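We use cookies to remember your preferences and to measure visits to this blog. Accept / Manage settings

Posted in May by Ifeoma Jibrin

The Dismantling Project: notes from the second term

Members of the robotics club have asked me to set down in one place how the dismantling project stands, and several parents have made the same request. I am glad to do so, although the account that follows is a personal one and should not be read as the formal report, which the students are writing themselves and will submit with their competition entry.

The project was chosen in the autumn from a list of four proposals. The brief which the students wrote for themselves was to have a robot arm assist a person in taking apart a desktop computer, so that the drive, the memory and the cables could be sorted for reuse. The college had a quantity of retired machines in storage and agreed to release 21 of them to the club. A grant of £2,000 from the Rathore fund covered the gripper parts, a second power supply and the travel costs for the regional round.

The students work in two teams, which took the names Clamonier and Horier in the first week and have kept them ever since. Clamonier is responsible for the gripper and its mounting. Horier is responsible for the software, and for the written procedure that sets out which step belongs to the arm and which to the person. The division has not always been comfortable. In the first term Horier produced a procedure which assumed that the gripper could approach a drive from any direction, and Clamonier had to explain, at some length and with a cardboard model, that it could not.

The greatest difficulty has been the inside of the case itself. On the practice board, where a single drive was fixed to a flat plate, the arm completed the removal in 80 of its trial runs and the students were understandably pleased. A real case is a much less orderly place. Cables cross the path of the gripper, brackets stand in the way, and two computers of the same model may have been wired quite differently by whoever last repaired them. The first session with a full case produced no successful removals at all, and I thought it right to let the students spend the remainder of that afternoon discussing the matter among themselves.
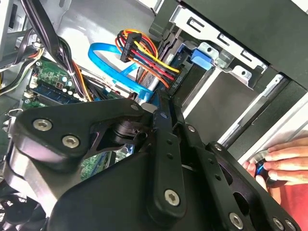 The conclusion they reached was that the work should be shared more evenly. Under the revised procedure the person deals with fastenings and connectors, and the arm is asked to hold, steady or lift. Each run is limited to 90 seconds. If the step has not been completed in that time, the arm is withdrawn, the attempt is recorded as a failure, and the operator writes one sentence in the log to say why. Some of these sentences are very short. 'Cable again' appears more often than any other.

I had some doubts about the time limit when it was first suggested, as it seemed to me likely to encourage haste. In practice it has had a calming effect. The students no longer spend half a session coaxing the arm through a single awkward movement, and the log has become a useful document from which both teams can argue. Horier has used it to reorder the steps so that the data cable is dealt with before the drive is touched. Clamonier has used it to support a request for slimmer fingers, a request which is still under discussion.

A word should be said about safety. All cases are disconnected from the mains before they reach the bench, and power supply units are never opened. One student stands at the stop button for the whole of every run and has no other duty during that time. This post is not popular, and it is therefore taken in rotation, myself included.

The regional round will be held at the Clondard centre. Entrants are required to demonstrate their project live and to answer questions from the judges, and I have advised the teams to rehearse the second part as seriously as the first. Horier's spokesperson is confident. Clamonier has yet to appoint one.

Club sessions continue at four o'clock in the upper workshop until the end of term. Students who wish to join for the autumn should speak to me or to either team beforehand, and should bring a signed consent form to their first session.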